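The Back Wall Does the Work

Small workspaces fail at floor level first. Elin Kemeys fits out booths, closets and box rooms for people who need to do something in them other than store coats, and she begins every survey by asking the client to leave the room exactly as it is. She then writes down what is resting on the floor, how long it has been there, and whether anyone has used it that week.

Her premises in Udstead contain four booths built to test the methods she sells. The walls are vertical planks in a pale pinkish tan. The framing is aluminum, bolted at the corners, with rails running horizontally at whatever height the current layout calls for. Floors are a gray and white marble pattern, chosen for ease of wiping and for no other reason.

The framing matters more than the planks. A plank wall will take a screw, but a screw fixes a basket in one place, and the first position is usually wrong. A rail lets the basket slide. Kemeys reckons on moving every hanging item twice in the first month of use and leaving it alone after that.

Wire mesh is her standard material for anything that hangs. It weighs little, sheds dust, and shows its contents from the side, so that a single flat item lying in the bottom of a basket does not disappear for a year. Solid bins lose this advantage. A tiered mesh organizer on a side wall takes small goods, and a rectangular basket on the back rail takes whatever is flat or awkward.
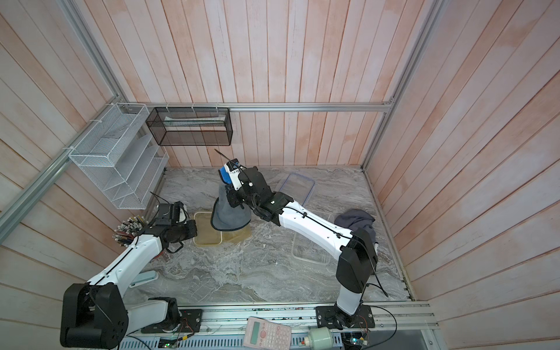

Fixing is done with zip ties wherever the load is light. Hooks rattle and walk along the rail when a basket is knocked. A zip tie costs next to nothing, holds the piece tight against the bar, and can be cut when the layout changes. Kemeys uses two per corner on anything tiered and trims the tails flush, having once opened the back of her hand on an untrimmed one.

Arwel Prothero, who runs the workshop side of the business, disagrees with her on height. He prefers the lowest basket at elbow level. She sets it higher and keeps the band below it free. Their compromise, reached in January after a long argument over the second booth, is that side walls follow his rule and back walls follow hers.

Containers are the second subject of any survey. Clear plastic is the default, with shallow trays for work in progress and deeper boxes for things at rest. Lids are a persistent difficulty. A lid with a colored rim can be matched to its box at a glance, but once removed it has to go somewhere, and in most rooms it goes against the nearest wall. Kemeys allows this. She has tried lid racks, including a slotted one sold under the name Clenudska, and found that people returned the lid to the rack for nine days before going back to the wall.

Cloths are treated separately. A cloth in use may lie over a box or beside it. A cloth not in use belongs in the mesh, where air reaches it on all sides. She keeps no closed drawer for fabric of any kind.

Stains under trays are the commonest fault she records. Liquid travels beneath a flat base and stays there, spreading at the edge where it is seen last. The remedy is to lift every tray at the end of the day and wipe under it, and on a hard patterned floor the check has to be made from directly above, as the marbling hides pale marks from a standing angle.

Loose small items are gathered along the front edge. Calculators, pens and tape measures collect there whatever the plan says, so the plan now says so. Kemeys treats the front rail as a shelf and asks only that it be cleared on Fridays.

The method has been applied most fully at Piltness, where Siiri Ahonen and Kwok-wai Chien share a former coat room with an area of 58 square feet. The survey there listed 357 separate objects. After sorting, 300 stayed. The total cost of framing, rails, mesh and labor was 3,190 dollars, of which the framing took more than half.

Chien objected at first to the bare look of the metal. Ahonen objected to the mesh, which caught on her sleeves until the baskets were turned so that the folded rim faced outward. Both changes are now part of the standard drawings. The bottom rail at Piltness has been moved three times since installation, once more than Kemeys allows for, and she has asked for the measurements before quoting on the hallway next door.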